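Kategorie: Werkstatt & Haushalt > Anschaffungen

Zwei Arme für den Küchentisch: was vor dem Kauf auf den Zettel gehört

Seit ich im Oktober einmal nebenbei erwähnt habe, dass bei uns zwei kleine Roboterarme das Geschirrstellen üben, kommen immer wieder Zuschriften mit derselben Bitte: Schreib doch mal auf, was das alles kostet! Das mache ich gern, auch wenn ich dafür ein bisschen ausholen muss, denn der Preis der Arme selbst ist nur der Teil, den man ohnehin im Kopf hat (und bei dem man sich, so ging es mir jedenfalls, am längsten aufhält).

Ich hatte mir rund 3000 Euro als Grenze gesetzt, für alles zusammen. Geworden sind es 3106 Euro, und darüber bin ich heute noch ganz zufrieden. 201 Euro davon sind für Kleinkram draufgegangen, den ich in meiner schönen Tabelle schlicht vergessen hatte: Verlängerungen, eine bessere Steckdosenleiste, Ersatzschrauben, zwei Pakete Porto an den Händler Wilitz und wieder zurück. Plant für solche Sachen von Anfang an eine eigene Zeile ein und schreibt gleich einen Betrag hinein, sonst bleibt sie leer stehen und sieht so harmlos aus.

Bevor ihr überhaupt bestellt, messt den Tisch. Zwei Arme brauchen links und rechts je einen festen Platz an der Kante und dazwischen genug freie Fläche für einen Teller und eine Tasse, ohne dass sie sich gleich ins Gehege kommen. Ich habe die Reichweite aus dem Datenblatt auf Packpapier übertragen, ausgeschnitten und auf dem Tisch hin und her geschoben, einen ganzen Abend lang, und das war gut angelegte Zeit. Schaut auch unter die Platte: Eine Zarge direkt hinter der Kante kann jeder Klemme im Weg sein.
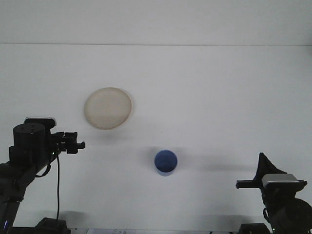
Nanami Aoki schreibt dazu, sie würde am Anfang nur einen einzigen Arm kaufen und den zweiten erst, wenn der erste ein paar Monate gelaufen sei; das Geld für den zweiten habe sie damals lieber in einen ordentlichen Tisch gesteckt und es nie bereut.

Das ist ein guter Einwand, und wer knapp rechnen muss, fährt damit sicher besser. Fragt in dem Fall aber vorher nach, ob das gleiche Modell später noch einzeln zu haben ist. Beim Fustov, den ich zuerst im Auge hatte, gab es zum Paar ein gemeinsames Netzteil, und einzeln hätte ich am Ende mehr bezahlt.

Dann das Übungsgeschirr. Bitte nehmt nicht die guten Sachen! Ein flacher, heller Teller mit etwas erhöhtem Rand und eine schlichte blaue Tasse reichen für den Anfang vollkommen, und farblich darf sich ruhig beides voneinander abheben, dann erkennt man auch auf den kleinen Kamerabildern gleich, was wo steht. Im Budget steht dieser Posten bei mir mit null, weil im Schrank genug davon war.

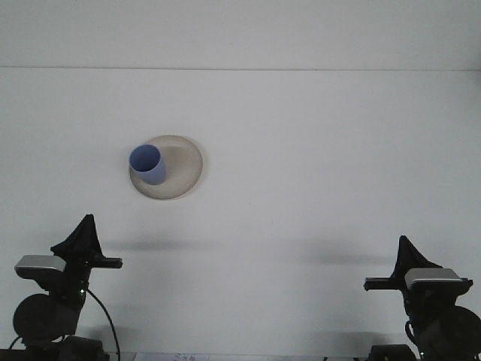
Lohnt es sich, die Kameras gleich mitzubestellen, oder kann man sie später nachrüsten?

Nachrüsten geht, kostet aber meistens eine zweite Halterung und einen verlorenen Nachmittag. Wer schon weiß, dass er am Handgelenk eine Kamera haben möchte, bestellt sie mit und lässt sich schriftlich geben, dass Halterung und Kabel dabei sind.

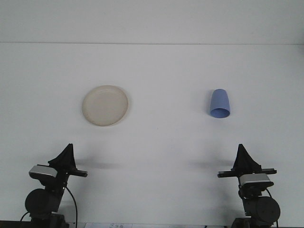

Folke Sjögren

Zum Licht noch ein Wort, das vergisst man so leicht. Eine weiße Tischplatte ist wunderbar übersichtlich, wirft aber bei einer einzelnen grellen Lampe auch viel Licht zurück. Ich würde zuerst ausprobieren, was die vorhandene Deckenlampe hergibt, und erst danach Geld für eine neue Leuchte einplanen. Ein Stück helles Papier auf dem alten Küchentisch tut es für die ersten Versuche auch.

Bei den Kabeln spart bitte nicht. Sie müssen jede Bewegung mitmachen und dürfen weder spannen noch über die Platte schleifen. Am besten fahrt ihr den Arm (langsam!) einmal in seine weiteste Stellung und messt erst dann, wie viel Länge gebraucht wird. Zum Fixieren von Schildchen und losen Enden liegt bei mir immer eine Rolle klares Klebeband in Griffweite.

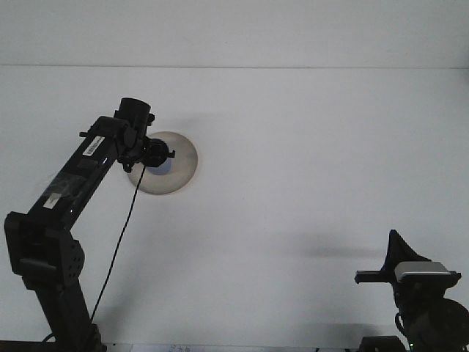
Wer das Kabel so ausgemessen hat, gibt noch eine Handbreit zu und kauft gleich ein zweites in derselben Länge. Bei Ng habe ich drei genommen, eins davon liegt noch verpackt in der Schublade. Und hebt die Rechnungen auf, am besten zusammen mit den Kartons, in denen die Arme gekommen sind. Sollte einmal einer zur Reparatur müssen, passt er in keinen anderen Karton so gut hinein.

Redaktion Brernham | Kontakt | © 2021 | Nach oben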